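Flika gallery: an evening with the tracking rebuild

Welcome to the gallery page for Flika, our software for turning recordings from hand-held grippers into movements an arm can follow. I have been meaning to put this page together since January, and Tanko Akpan has been very patient with me about it (he would probably use a different word). If you came over from the Lometti mailing list, hello, and do make yourself a cup of tea first, as I tend to go on a bit.

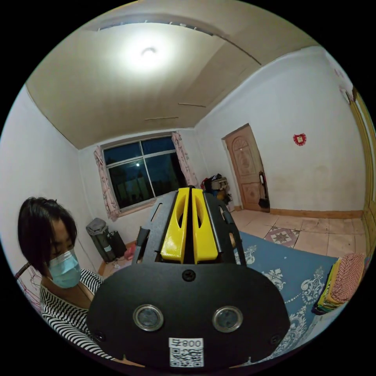 The part we have spent most of our time on lately is the tracker, the piece of code that works out where the gripper is in a room from one moment to the next. Everything after it depends on that answer. If the tracker thinks the tool has drifted a few centimetres to the left, the planner will cheerfully reach a few centimetres to the left as well, and it will do so with great confidence. Tanko wrote the first version over one very long winter, and I have been picking away at it ever since with a mixture of admiration and despair.

Homes are what we care about most, and homes are hard on a tracker. Plain white walls give it very little to hold on to, and so does a cream ceiling. Patterned things are lovely by comparison! A floral curtain or a bedspread covered in scrolls offers plenty of little corners to follow from one moment to the next, and so does a carved door. The old version treated all of these much the same way. It would collect as many points as it could find, wherever they happened to be, and then get into a terrible muddle as soon as the tool turned towards a blank stretch of wall.

Night-time is its own subject. A dark window can act as a weak mirror, and a ceiling light shining in the glass looks to the software like a perfectly good landmark that moves in the wrong direction. Oluwatosin Chukwu spent the better part of a month on that one problem. Her fix compares how each bright point moves with how the rest of the room moves, and quietly drops any that disagree. It is a small piece of code for the amount of trouble it has saved us, and I still go back and read it when I want cheering up.

Wide lenses bend straight lines, of course, and the bending is strongest out towards the edges. We used to straighten everything before tracking, which was tidy but slow, and it smeared the corners badly. Now the points are found in the bent view and only the points themselves are straightened afterwards. On our test set of 682 recordings the new order of doing things failed on 7, where the old one failed on 47, and I don't mind admitting I ran it a second time before I told anyone.

Then there are the fingers. The tool's own fingers sit in view the whole time, and to a tracker they are a very persuasive lie, as they hardly seem to move while the room swings about behind them. We mask them out. The mask has to open and close as they do, so Akande, our little calibration program, learns its shape from a short recording made at the start of each session. You open and close the grip slowly a few times, wait for the message, and carry on. If you hurry it, the mask comes out too thin and you will see the path begin to wobble. Yellow fingers turned out to be rather kind to us here, being easy to separate from most walls, though I would keep an eye on things if you are working near yellowish furniture.

Labels are read by Akande too. It looks for the code on the tool and fetches the lens settings saved under it, so there is no more typing numbers in by hand at the end of a long day. I once processed a whole batch with the wrong settings and blamed the planner for the best part of an afternoon. Tanko has not forgotten.

The planner itself, Gerkeck, has had a gentler time of it. It takes the tracked path and checks whether an arm could really follow it, then smooths the parts that a human wrist manages easily and a motor does not. The new release lets you choose how much smoothing you would like, on a scale that goes up to 4. I leave mine on the second setting for most jobs. Oluwatosin prefers none at all, and we have agreed to stop discussing it over lunch.

Still on the list are a faster viewer, better messages when calibration fails, and a way to pick up tracking again after the view has been covered for a moment. If you have tried the release on your own recordings, please do write and tell us how you got on, and mention which version of Akande you used.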